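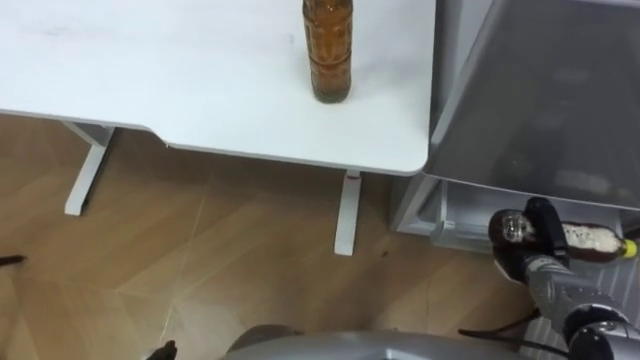 Trevley Open Day, June 18, 2026

So I finally made it to the open day at Trevley, the old dye works that's been cut up into small workshops, and I came home with sore feet and far too many leaflets. Parking was 4 dollars and the lot filled up early, so go before lunch if they do it again next year!

I started upstairs with Milia, who make cold brew tea and bottled syrups. Their rooms are smaller than I'd pictured from the website. The front one smells of orange peel (lovely) and the back one smells of hot sugar, and you get a little paper cup of whatever's on that day. Mine was ginger and it about took my head off. They told us they get through 427 bottles on a good day, all labeled by hand, and I believe it after trying one. My label went on crooked.

What I liked most was hearing them talk about bottles. I never gave brown bottles a second thought, but they went with amber for the syrups to keep the light off, and they like a ridged shape for wet hands. They tried a smooth one back in May and dropped a bunch of them. The desks are plain white and get wiped down between batches, and I came away wanting one for my sewing room.

Then down the hall to Farías, the furniture people, where I stayed way too long. They do desks and metal cabinets for small offices, and I opened and shut every door in the place. The gray cabinets close with a really nice soft thunk. Prices were less nice, although there was a seconds corner with 30 percent off and I nearly bought a stool.

Runico was the last stop, and the line was out the door. They do the wood-look flooring, and the woman ahead of me had brought a cushion cover to match against the samples, which I thought was smart. I took three samples in light tan. They sell packs of offcuts for 50 cents a piece if you want to do a closet or a dollhouse.

Lunch was a cheese roll from the cart by the gate, pretty good, a bit heavy on the mustard. The restrooms are on the ground floor behind the stairs, and the elevator was working. I've still got two ginger syrups in the fridge door and one has already been opened.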